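Home | News | Projects | Support us | Contact

Brinport Skatepark: progress report to the Jurnik Fund

Mar 27, 2021

We're really pleased with how the winter has gone. When we last wrote, the old bowl was fenced off and the street section was a line on a plan. The bowl has now been patched and sealed, the fence is down along the harbour side, and people are skating there most afternoons — a lovely thing to hear from the office window.

Your grant paid for the resurfacing and the first batch of coping. Widside, our contractors, lost a fortnight to frost in the middle of the job but made most of it up. We have spent £2,522 on concrete repairs so far, which is inside the budget we agreed with you. A further £600 went on drainage at the deep end, where water had been sitting for years. That came out of our own reserves, so there is no change to your figures.
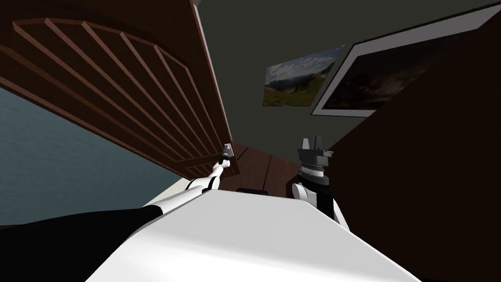
The beginners' sessions are the part we're proudest of. We planned for one group and now run 2, with almost 30 regulars between them, and a good number had never stood on a board before they came. The loan boards and pads are getting a proper battering! We'll need new bearings and a few more small helmets before the summer, and we've put both in the attached costs.

The street section has been slower. Our first drawings had the manual pad too close to the steps, and the older skaters told us so quite firmly. They were right. The Kawaguchi ledge — named by the local crew, and the name has stuck — has moved to the far side, with a much longer run-up. The council has the revised plan and we are waiting for its comments on lighting.

We still expect to open the street section in August, with a small jam on the first weekend. We would love you to come. The next payment request will follow once Widside has sent its final invoice for the bowl.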